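Workshop > Notebooks > Dye bench > Madder and walnut

2020-06-15

Back at the dye bench after a long gap, and the first job was finding out what state I'd left things in. The madder vat jar had a skin on it you could have patched a tire with, so that went. The walnut liquor from May is fine. Smells like a wet fence but it's meant to, and the colour on a scrap of test yarn came up a good deep brown with hardly any heat under it.

Weighed out the Givwood wool (the undyed stuff, two-ply, the skeins with the green ties). One skein came in at 109 grams and its neighbour at 111, and they're both sold as the same weight, so please, everyone, weigh your own before you work out mordant. I did the alum off the label last time and I'm sure that's part of why the corals were patchy. Only part! The other part was me crowding the pot.

Scouring first. Warm water, a squeeze of the plain dish soap, no stirring, and leave the lid half on. I went off and tidied the shelf over the sink while it soaked and found the good thermometer behind the vinegar, so whoever was blaming me for that can stop now.

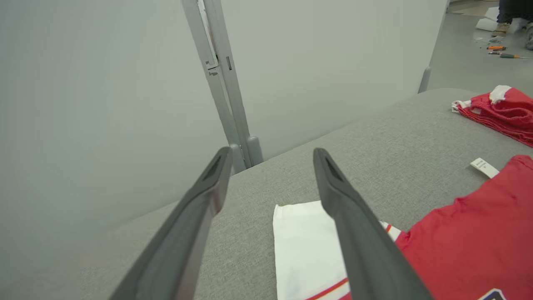 Alum went in at the usual rate with a pinch of cream of tartar. Brought it up slowly over the whole morning, and I mean slowly, because the little burner has two settings, off and volcano, and you have to keep sliding the pot half off the ring to hold it anywhere near a simmer. We really need the other burner fixed. I've written that in this book before and I'll write it again.

Madder next. I'm on the Dusix ground root now, the last of the old whole root having gone into the vat that grew the skin. The grind is finer than I like and it gets into everything, so I tied it up in an old stocking and let it steep overnight before any wool went near it. The water was already a rusty orange when I came in, which cheered me up no end. Two things to remember for next time:

The tap water here is soft, and madder likes it hard. I crumbled in a bit of chalk and the bath shifted from orange toward a proper brick red while I stood there. I didn't measure the chalk (I know, I know) but it was less than a teaspoon.

Keep the heat down. Everybody's book says so and everybody lets it get away on them once. Over-hot madder goes brown and there is no getting the red back. I kept mine just too warm to leave a hand in and turned the skeins every so often with the glass rod.

First skein out after the long soak is the best red I've had from this bench. Second skein, the 111, went in after it and came out a soft apricot. Third dip I used for sample lengths only, and it's a sort of sunburnt pink, quite nice if you're knitting for a baby or a flamingo.

The old dye log from Gikosside claims they got true scarlet out of plain root with a bran bath. I've tried that once and got a pot of warm porridge with wool in it. If somebody wants another go I'm happy to stand at the other end of the room.

Left to do:

- Cut sample lengths from all three dips and tie them on a card. Half of each length gets covered with black paper, then the card goes in the south window for the light test. Write the start date on the BACK of the card this time, not the front, where it fades along with everything else.

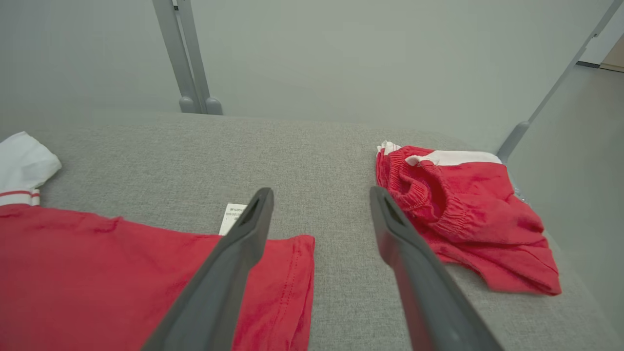 - Walnut over madder. I want one skein of the apricot dipped quickly in the walnut to see if it makes that fox colour, or if it just makes mud.

- Iron. A tiny bit of the rusty nail water in the spent madder bath, separate pot, separate spoon. The iron spoon is the one with tape on the handle. If the tape's come off, throw the spoon away and don't guess.

- Order more alum. The Dovhaniuk place has the big tub for the same money as two small ones, though the shipping is a bit rude.

Rinse notes, before I forget: the first red bled for ages and then stopped all at once after I'd let it dry and sit a couple of days before washing. I'd always rinsed straight from the pot. Going to do it the slow way from now on, even though it means skeins dripping off every chair back in the building.

Spent madder bath is in the lidded bucket under the bench, still with some life in it. Please don't tip it.

Recent entries
Walnut hulls: fresh or dried?
Onion skins, the yellow that wouldn't
Fixing the skein winder (again)
Light test card, winter batch
Alum and cream of tartar, working amounts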